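Selling off the ring drawer

In May I finally went through the drawer where my grandmother's jewelry had been sitting since we cleared out her house. I had put it off for a long time. There were a lot of tangled chains in there, a few pairs of clip earrings with the pads worn down, and six rings in a tin that used to hold throat lozenges. I kept two of the rings. This post is mostly about the other four and what I learned trying to sell them, in case you have a tin of your own.

The first thing I did was buy a cheap loupe. I'd been using a magnifying glass from the kitchen, and it was no good for reading stamps. With the loupe I could see that two of the bands were marked 14K, one was marked 10K, and one had no mark left at all. It had been sized at some point and the jeweler had cut right through the place where the stamp would have been. There was a faint seam on the inside of the shank.

I took all four to a shop called Eller, on the street behind the post office. The woman at the counter weighed them, put a drop of acid on a stone where she had rubbed the unmarked one, and told me it tested as 14K. She offered me 527 dollars for the lot. That was melt value less her cut, and she said so plainly. I liked that. I asked her what she thought about the one with the garnet and she said the stone was chipped near the girdle and she would be paying for the gold only.

I said I'd think about it and walked down to the market hall to get something to eat.
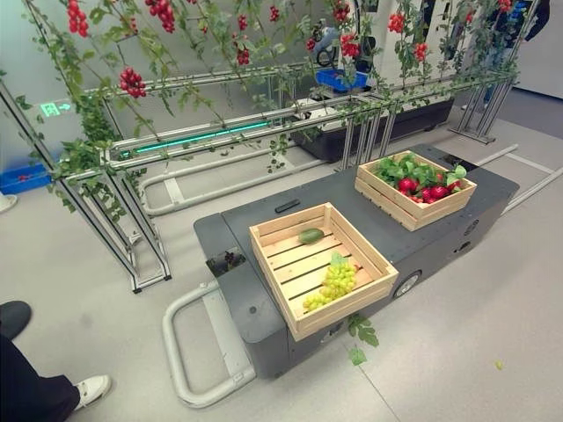 Grapes and greens at the market hall, same afternoon.

Over a sandwich I looked up what similar rings were going for online. Asking prices are all over the place. I found a garnet ring in a mounting close to mine listed at 900 dollars, and another at less than a quarter of that. What you want is sold listings, and you have to tick a box to see those. The sold ones were closer together and a good deal lower.

The next place I tried was Nenditz, which is an auction house two towns over. They take photos by email first. I sent mine with a coin for scale, front and side and one of the inside of each band. They wrote back after a week and said they'd take the garnet and the wide band with the engraving, and that the other two weren't worth their time. Their commission was higher than I expected and there was a fee on top for the catalog photo. If a piece doesn't reach the reserve, you still owe the photo fee.

I also tried the consignment case at Odlow, where I'd sold a watch once. They don't do melt. They set a price with you and it sits in the case until somebody wants it, and you split the money. They suggested 1000 for the engraved band. I thought that was high and told them so. The manager said they could mark it down later but couldn't very well mark it up. It sat there for most of the summer and was marked down twice.

Something I wish I had done before any of this is clean the rings properly. I'd wiped them with a cloth and thought that was enough. The garnet had decades of hand cream packed under it. A bowl of warm water with a little dish soap and a soft toothbrush took most of it out, and the stone went from nearly black to a dark red. Don't do this with opals or pearls, or with anything that looks glued. My grandmother had an opal pendant that I left alone completely.

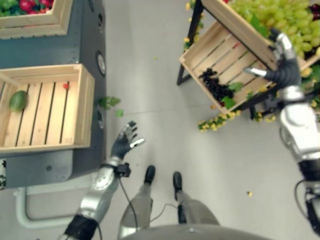
Photographs matter more than I thought, too. My first ones were taken under the kitchen light and everything came out orange. I moved to the window on a cloudy morning, set the rings on a piece of gray card, and those were the pictures I ended up using. I couldn't get a sharp shot of the engraving until I turned the band so the light came in low from one side. It's a row of leaves with a small date underneath, worn almost smooth.

The date turned out to be a help. A buyer asked about it and wanted to know if I had any papers. I had the original box, which has the maker's name, Yang, stamped inside the lid in gold. I hadn't thought to mention the box at all. If you have a box, put it in the listing and show the lid open.

In the end I did it piecemeal. The plain 14K band and the 10K one went to Eller for the gold. The price had moved a little by then, in my favor. The garnet I sold online myself, with the chip described in the first line and shown in the second photo, and the buyer was happy with it. She's having it reset with the chipped side under a prong. The engraved band came back out of the case at Odlow and went to the person who had asked about the date.

I spent more hours on this than the money really justified. Insured shipping cost more than I had planned on, and I bought a postal scale that I haven't used since. The chains are still in the drawer. Most of them aren't marked and I suspect they're plated, but I'll go over the clasps with the loupe before I decide anything. The two rings I kept are at Eller now being sized, and they should be ready next week.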